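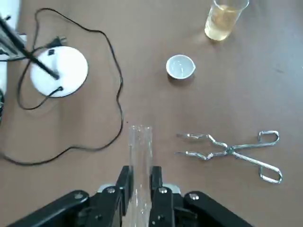
**检查日期:** 2020年2月3日
**地点:** Rumport 楼二层,湿化学实验室、准备间、走廊及药品库
**检查人:** Gudrun Strömberg
**陪同:** Nafula Obura(实验室主管),Krisztina Boros(药品库)
**表格版本:** 第 5 版,上一版里关于汞温度计的三行已删,想念它们的人可以去档案柜里看

记号:√ 合格;△ 能用,但请改;× 不合格,须整改后复查。备注栏写不下的,照旧写在条目下面。

## 一、走廊与出口

- [√] 疏散指示灯亮,备用电源切换正常。
- [△] 东侧防火门能自动关闭,最后十厘米需要鼓励。

闭门器拧一拧就好。门边贴着一张手写的“请随手推一下”,字很漂亮,已经发黄,可见这个“临时措施”很有资历。纸请撕掉,闭门器请修。

- [×] 走廊净宽不足。

去年写的是“两只纸箱”,今年是两只纸箱和一把转椅。纸箱上写着“待处理”。请处理。转椅坐上去往左倾,我替各位试过了。

- [√] 疏散图与现状一致,“您在此处”的红点终于挪到了正确的楼层。

## 二、洗眼器与紧急喷淋

- [√] 洗眼器两侧出水均匀,防尘盖一碰即开。
- [△] 每周冲洗记录。

记录很完整,完整得令人起疑:连续几个月,同一支笔,同一个倾斜角度,同一个签名。Angharad Gough 承认是一次补签的,又说水确实每周都放了。我相信水放过。下次请让笔也每周来一趟。

- [×] 喷淋正下方停着一辆推车。

推车上放着拖把桶。如果有人硫酸溅身,第一步是把拖把桶请走,这个顺序我不太喜欢。当场已移开,复查时我会再看一眼,不预约。

- [√] 喷淋拉杆高度合适,个子不高的同事也够得着。

## 三、通风柜

- [√] 一号、二号通风柜面风速合格,标签在有效期内。
- [△] 三号通风柜(资产号 769)的移门停不住。

移门会自己慢慢往下滑,速度大约介于冰川和午休之间。配重绳要换,报修单已由 Heledd Prosser 填好,供应商 Vasent 回复说“已收到”。这个回复也是去年的。

- [×] 二号通风柜内长期存放试剂瓶。

通风柜里有一排瓶子,最里面那只的标签只剩“……酸”。是什么酸,在场各位给出了不同的答案,态度都很坚定。按未知废液处理,不要打开闻。 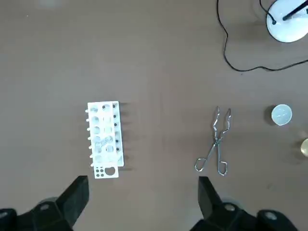 *阅读时间:5 分钟(只看 × 的人可以更快)*

## 四、玻璃器皿与台面

- [√] 破损玻璃有专用硬质容器,盖子在,容器没有满到要用手压。
- [△] 玻璃器皿入柜前没有逐件查看。

我抽看的那一层里有一只烧杯,杯口带星形裂纹,洗得非常干净。洗得干净的裂烧杯还是裂烧杯。已投入破损容器,器皿间的同事为它默哀了片刻。

- [√] 容量 1,000 毫升的量筒都套着防撞圈。
- [△] 橡胶塞插玻璃管的操作说明。

说明贴在柜门内侧,内容正确:管口火焰抛光、润滑、垫布、手握近端、慢慢旋。问题在于柜门开着才看得到,而做这件事的人通常已经把柜门关上了。请挪到外面。

- [×] 台面上有食物。

半块饼干,放在表面皿里。没有人认领。有人提议它可能是标准样品,我没有采纳。

## 五、药品库

- [√] 酸碱分柜,氧化剂单独存放,二次容器无积液。
- [√] 易燃品柜自闭,接地线连着,存量低于限值。
- [△] 库存清册。

Krisztina 的清册比我见过的大多数家谱都细,每瓶都有开瓶日、领用人和余量。唯一的小毛病是乙醚那一行,余量写着“少许”。“少许”是菜谱里的单位。另外,这瓶乙醚开瓶后的过氧化物检测请补上,三月前交给我。

- [√] 库门钥匙两把,都在各自的人手里。去年有一把在花盆里。
- [△] 安全数据表文件夹。

纸质版按字母排列,到 N 为止。问后半本在哪里,回答是“在 Hrytsenko 那边”。请要回来,或者重新打印,哪一个快做哪一个。

## 六、用电与气体

- [√] 漏电保护器按测试键全部跳闸,包括不该一起跳的那一路。恒温水浴因此停了,向正在用它的人道歉。
- [×] 插线板串接。

窗边一共三块插线板首尾相连,最后一块上接着烘箱。220 伏不会因为走得远就变得温和。烘箱必须直接接墙插,其余请走固定线槽。这条我年年写,字迹都练出来了。

- [√] 气瓶双链固定,空瓶挂牌,减压阀无泄漏。
- [△] 氮气瓶的扳手用细绳拴着,绳子短了一截,要把脸凑到阀门旁边才拧得动。请换一根长的,绳子不贵。

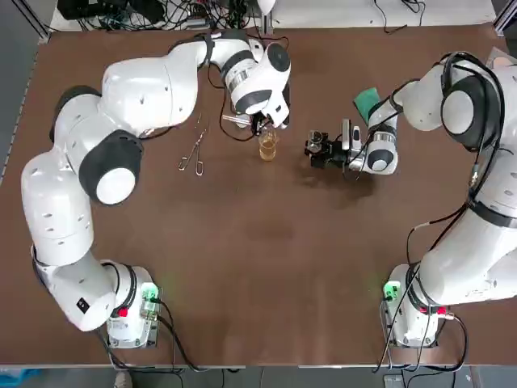 ## 七、个人防护与急救

- [√] 护目镜数量够,消毒柜在用。
- [△] 护目镜的佩戴位置。

规程写的是眼睛。今天观察到的位置还有额头、领口和白大褂口袋。Nafula 说她会再讲一次,语气像是已经讲过很多次。我建议她在讲的时候把自己的那副从头顶上拿下来。

- [√] 丁腈手套三个尺码都有,无粉。
- [×] 戴着手套碰门把手。

检查期间当着我的面发生。当事人随后用同一只手接了电话。电话机和门把手已擦拭,当事人姓名我知道,他也知道我知道。

- [△] 急救箱内容。

Sultance 配的那只箱子本身很结实,里面有绷带、剪刀、冷敷袋,还有一包薄荷糖。糖不在清单上,创可贴在清单上但不在箱子里。我倾向于认为两者之间有过交换。补创可贴,糖随意,但请放到实验室外面去吃。

- [√] 急救员名单已更新,离职的两位终于不再当班。

## 八、废弃物

- [√] 卤代与非卤代废液分桶,漏斗盖合着,标签写了日期。
- [△] 一只废液桶装到了上沿。

标签上画着一条“最高液位”线,液面在它上方,线画得很清楚。换桶的电话就贴在墙上。

- [√] 锐器盒未超过四分之三。
- [√] 普通垃圾里没有翻到化学品。翻到了一份去年的检查报告,三折,没有拆过。

## 整改安排

| 项目 | 负责人 | 期限 |
|---|---|---|
| 走廊纸箱与转椅 | Nafula Obura | 当天 |
| 喷淋下方保持净空 | Angharad Gough | 立即并持续 |
| 二号通风柜不明酸液送处理 | Krisztina Boros | 一周内 |
| 烘箱改接墙插 | Heledd Prosser | 当天,改完再开机 |
| 换满桶、补创可贴 | Angharad Gough | 两天内 |
| 移门配重绳、闭门器 | Heledd Prosser 催 Vasent | 三月复查前 |

## 回复与补充

**Heledd:** 烘箱已接墙插。原来那个墙插后面还有一块插线板,之前谁都没看见,也拆了。

**Krisztina:** “少许”已改为实测体积。过氧化物试纸订了。后半本数据表从 O 开始,要回来了,中间缺 P。

**Nafula:** 纸箱打开看过,里面是更小的纸箱。转椅报废手续在办,需要资产号,资产号贴纸在椅子底下,没人想把它翻过来。

**Gudrun:** 翻过来。报废单填好放我信箱,复查时一并签字。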